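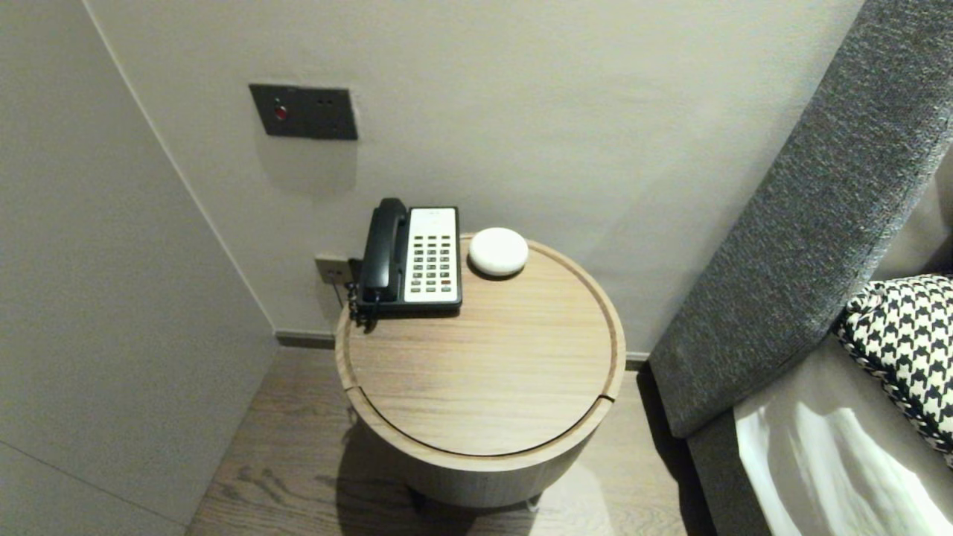 Fig. 4-1. Bedside station, phone and white puck on the round table.

4.2 Recording the bedside set

Applies to Gristel recorder, June build or newer. Older builds -- update first, the file format changed.

Target is 100 good episodes per task. Reset between every one.

1. Put the phone toward the back left of the table, cord hanging over the edge. Puck to the right of it, near the back rim.

2. Open Dirkik on the operator station. Load the task sheet. Bedside tasks start at 552.

3. Check both views are live, head and wrist. A frozen view still records and you wont know till upload.

4. Bring the arm over the table, slow. Cable slack should follow the arm, not pull. If it pulls, stop and re-route.
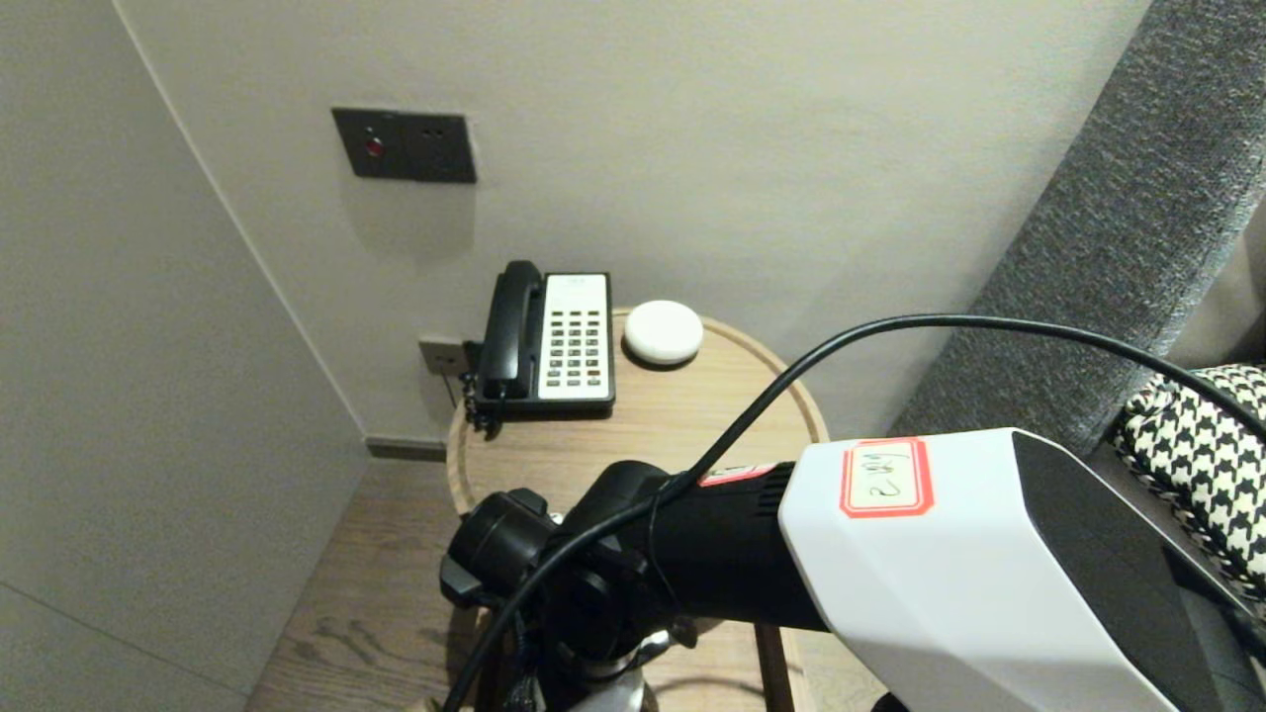 Keep the hand clear of the coiled cord on the way in. Come from the bed side when you can. Mix up your approach a little from one episode to the next -- same path every time and the policy just memorizes it.

NOTE: Small changes only. Move the puck a few inches, turn the phone a bit. Do not move the table or the bed in the middle of a set.

CAUTION: Hands off the table while the arm is enabled. Pause first, then reset the objects.

5. Press Record. Wait for the beep. Start moving within two seconds or the trimmer throws it out.

6. Do the task once. One try per episode. Missed the grasp? Finish the motion anyway, tag it FAIL, keep it. Failures go in their own folder and we do use them.

7. Back off, lower the arm beside the table, close the fingers all the way. Every episode ends in this pose.
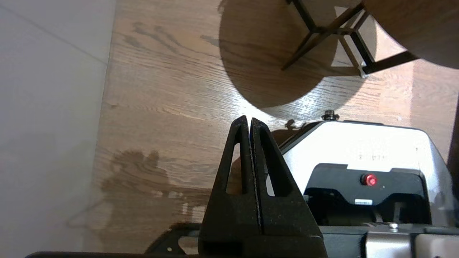
8. Press Stop. Tag the episode before starting the next one. Tags dont carry over.

9. After every 21 episodes, run Check Sync. If head and wrist clocks have drifted, redo that batch. No fixing it afterwards.

10. Set finished -- upload to Zovbridge, folder name is task number then station name. Leave the local copy untill the green check shows.

Upload stuck: see 6.1.
Wrist view dark: see 6.3.

Revised 2nd October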